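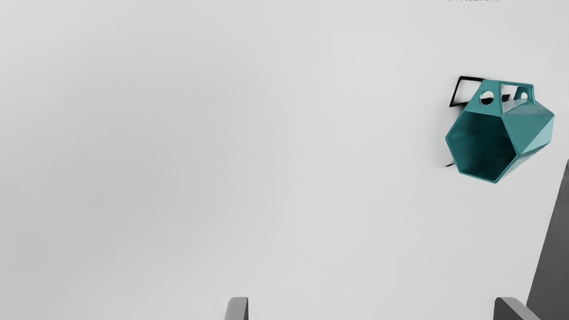
About Clorkine

Clorkine is a language school for adults. We teach Polish and Dutch to people who need them for work, for family or for a move abroad. The school was started by Lucyna Pawlak and Jasper Peeters, who had been teaching evening classes in the same building in Rinditz and sharing a photocopier. Lucyna had the Polish group and Jasper had the Dutch one. When the evening program closed, most of their students asked to continue, so they rented a room above the Smits bakery and went on with the same books.

We still teach above the bakery. The entrance is the green door on the side street, and the stairs are steep. Students who can't manage stairs can take their class at our second location in Busura, where the classroom is on the ground floor and there is parking behind the building. Please tell the office when you sign up so we can place you there.

How we teach

Groups have between four and eight students. If fewer than four people sign up for a level, we offer those students a shorter course at the same price per hour, or a refund. We do not combine levels to fill a room.

Classes are held mostly in the language being taught, with English used for grammar in the first weeks. Homework is given after every class and takes less than an hour. Teachers correct it by hand and return it the following class. We tried an online homework system for one term and went back to paper at the request of the students.

There is a short speaking test at the end of each course. It is used to decide which level you should take next. We don't print the result on your certificate, which shows only the course, the level and the hours attended.

Our teachers

Lucyna Pawlak teaches Polish at all levels and writes our beginner workbook. Before she came to Rinditz she taught high school in Lublin. Jasper Peeters teaches Dutch and prepares students for the state exams. He also runs the office in the mornings, so he is usually the person who answers the phone. The other teachers work part time, and all of them hold a teaching certificate and have taught adults for at least three years.

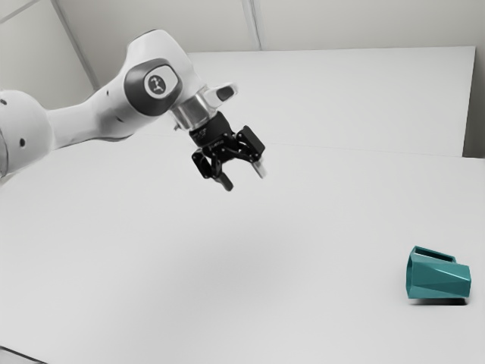
Can I join a course after it has started?

You can join up to the third class if there is a place left in the group. The teacher will send you the pages you missed, and you pay only for the classes that remain. After the third class we ask you to wait for the next course or take private lessons until it begins.

Fees and enrollment

Fees are listed on the course pages and include the workbook. You can pay in full or in two parts. Couples and family members who enroll in the same course get a small discount, which has to be requested before the first payment.

The office is closed for the last two weeks of December. Messages sent during that time are answered in the order they came in once we reopen.

Private lessons can be booked all year, in blocks of six. A lesson canceled a full day ahead can be moved to another time. Later than that, it counts as taken.

Page last updated August 10, 2021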